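Vellwood Shared Workshop: Drive Swap Cell
Section 4. Setting up the hard drive pick and insert

Read Section 3 first. If the bench hasn't been squared up and the arms haven't been homed, nothing below will work, and you will spend an evening blaming the gripper.

A word on expectations. The Naidoo script notes call this task "hands-off." We have our doubts. A person can put a drive in a bay in a few seconds while talking to someone else. The cell needs a printed fixture, a taught path and somebody standing near the stop button. Build it if you want to learn how that's done. Don't build it to save time.

4.1 Placing the fixture

1. Clear the slats of screws, clips and offcuts. A single washer under the plate is enough to throw off every pick.

2. Set the Huvska plate on the slats to the left of the computer, with the tall holder toward the back. Clamp it down. Double-sided tape has been suggested many times and has let go many times.

3. Lay the tower on its side with the panel off and the inside facing up. Unplug it from the wall and wait before you reach in.

4. Load the plate by hand: drive in the holder, memory in its slot, processor in its pocket. Push each part down until it stops.

CAUTION: Keep your fingers off the gold contacts on the memory and off both faces of the processor.

4.2 Teaching the pick

5. Start at 70 mm above the drive and jog down slowly. The plate's drawing gives a height for the pick. Treat it as a rumor and measure your own print.

6. Close the fingers on the body of the drive, clear of the blue plastic. The plastic gives a little, and a grip that feels firm at the plate can slip on the way over.

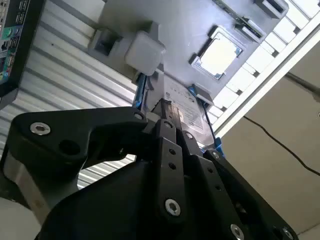

If the fingers touch one side before the other, back off and correct the position. Do not let the gripper pull the drive into line. It will do it, and it will look fine, and the error will come back when you reach the bay.

7. Save the point as pick 212. The stock script looks for that number and fails without a useful message if it's missing.

8. Lift straight up until the drive is clear of the holder, stop, and look at it from the side. It should leave the holder without scraping.

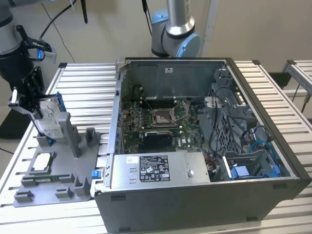

4.3 Teaching the insert

9. Tie back any cable that crosses the drive bay. The script has no idea the cables are there, whatever the "scene aware" option in its menu may lead you to think. We leave that option off.

10. Move to a point over the bay at low speed. Keep one hand at the stop button and the other out of the case.

11. Turn the wrist until the blue rails match the direction of the bay. Go by eye first, then by the numbers on the pendant. A drive that goes in at a slant will jam partway and the arm will keep pushing up to whatever force limit you set.

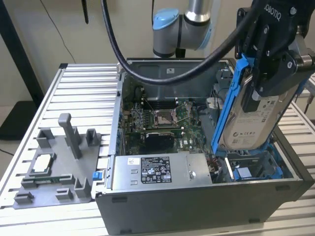
Set that limit low. The Naidoo default is far too generous for a plastic rail, and we have no evidence that it was ever tried on one. Begin with the lowest value the controller accepts and raise it one step at a time.

12. Lower in short moves. Stop when you feel or hear contact, check the rails, and go on only if both sides are started.

13. Save the point, open the fingers and retreat straight up.

NOTE: The Petley soft pads are sold as a cure for poor alignment. Ours hid the misalignment and then peeled. Use them if you like, but teach the points with bare fingers.

4.4 Checking the return

14. Run the path in reverse so the drive goes back to its mount. People skip this step and then find the cell works exactly once.

15. Watch the approach from the side and from the wrist camera. Line the fingers up with the middle of the drive and check that the outer plates will pass the mount on both sides.

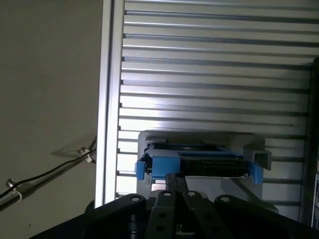

A good view on screen proves very little by itself. The wrist camera is poor at showing depth, so get down level with the bench and look for the gap yourself.

16. Run 3 full cycles at low speed with no hands on anything. If one of them fails, go back to step 5. Don't nudge the saved points to make a bad pick come right.

17. Write the force limit and the plate position on the card kept with the cell. The log file holds 769 lines before it starts to overwrite itself, so it can't be relied on for last month's settings.

CAUTION: Passing step 16 does not make the cell safe to leave running. Someone stays at the bench whenever the arms are powered.

Memory and processor handling are in Section 5. The processor steps are still marked as draft, and we suggest placing that part by hand until they aren't.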